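The Apple Run

I got the job at Dremthorpe on the strength of one good answer in an interview, and the good answer was "I'd look at the logs first." That's all I said! Javiera Sosa wrote it down and underlined it, and the next Wednesday I had a desk, a badge that didn't open anything, and a planner called Sezer that was mine to fix.

Sezer was seven years old, which in planner years is a grandparent. It decided where two hands should go and in what order, and it did it well enough that the company had sold it to a bakery chain and a place in Zullevstead that packs gift baskets. What it did not do well was wait. If you gave it two hands and one job, both hands wanted the job. You'd ask for fruit on a plate and you'd get a sort of polite shoving match in midair, both arms creeping forward, both backing off, both creeping forward again. Javiera called it the doorway problem. You know when you meet somebody in a doorway and you both step left?

My predecessor had fixed this by adding a pause. When I opened the file I found that the pause had a pause inside it, and inside that was a comment that said only "sorry." I never met the person who wrote it, but I thought of them warmly for months.

So all of September I lived in the simulator. I'd come in while the parking lot was still dark, make the bad coffee, and load up the same little world: white table, gray wall, pink plate, apple. Left hand goes to the plate and keeps it steady. Right hand goes and gets the apple. Put apple on plate. A toddler can do it, and a toddler doesn't need a cost function.

I'd start a batch of 1,000 runs at night and read the results in the morning with my feet on the radiator. You get strange about it after a while. I had favorite runs. I had a grudge against run 13, which failed every single night no matter what I changed, and always in the same way – the right hand would get within a breath of the apple and then hang there, thinking. The left hand, which had no business with the apple whatsoever, would hang there too. No error, no collision, no timeout until the clock ran all the way down. I'd scrub back and forth through it the way my grandmother used to go through her beads.

One night I stayed late, stopped the replay right where the thinking started, and left it up on the big monitor while I ate noodles out of the carton and stared at it.
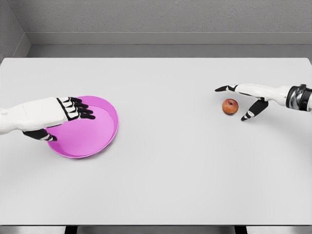 Jailson Araújo said that it was waiting for permission, and that I should go and find out who it thought was in charge.

I hadn't heard him come in. I said nobody was in charge, it was one planner, that was the whole point of Sezer, one brain and two hands. He shrugged and stole one of my noodles and said fine, then it was waiting for permission from itself, and in his experience that was the slowest kind. Then he went home. I was annoyed for as long as it took to finish the carton.

Because of course I went and looked. Sezer had a thing called the table claim, way down in a file I'd been told was stable. Before a hand could move into a patch of space, it had to claim the patch, and before it could claim one it had to check that the other hand was done. Great. Sensible. Except "done" meant the other hand had stopped moving and let go of its claim, and a hand whose job is to stay put over a plate never lets go of anything. It's holding. Holding is its whole job! So the left hand sat on its claim, and the right hand asked, are you done? And the left hand said, more or less, I'll be done when there's an apple.

In most runs the two claims didn't touch, so the question never came up. In run 13 the start positions were a hair different, the patches overlapped by one thin sliver of nothing in the middle of that big white table, and there they stayed, being considerate at each other until the clock ran out.

I laughed out loud, alone, at eleven at night. Then I got kind of sad, and I can't really explain that part except to say that my sister and I had not spoken since the spring, and that it had started over who was going to call whom about our mother's house in Preltwood.

The fix was small. I gave the claims a third state. A hand could be moving, or done, or it could be holding, and a holding hand had to shrink its claim down to the space it was really using and give the rest back. I took out the pause. I took out the pause inside the pause. I left the comment in, moved up to the top of the file where it would get some company, and under it I typed my initials.

I didn't start the full batch. I just ran 13. I had my coat on already and one hand on the light switch, like I could pretend I'd been leaving anyway if it didn't work. The left hand came in over the plate and settled. The right hand went toward the apple, got to the bad place, the place where I knew every pixel by heart – and kept going. It closed. It lifted. It carried that dumb little apple across the table and set it on the plate, and the run ended with 30 seconds still on the clock.

I watched it again. Then I ran the whole batch after all and sat there in my coat watching the numbers come up, and a couple of runs that had always been fine broke in brand new ways, so that was my Thursday taken care of.

I told Javiera in the morning. She read the change through twice with her chin in her hand and asked why I'd left "sorry" in there, and I said I figured it was load-bearing. She let it stand. Jailson wanted credit and I put his name in the notes, spelled right, accent and all.

My phone was on the desk the entire time. I kept turning it over. Around lunch I took it out to the parking lot, found a patch of sun by the loading door, and scrolled down to my sister's name, which had slid a long way down by then. It rang four times. I was getting my voicemail voice ready when she picked up and said, "I was going to call you."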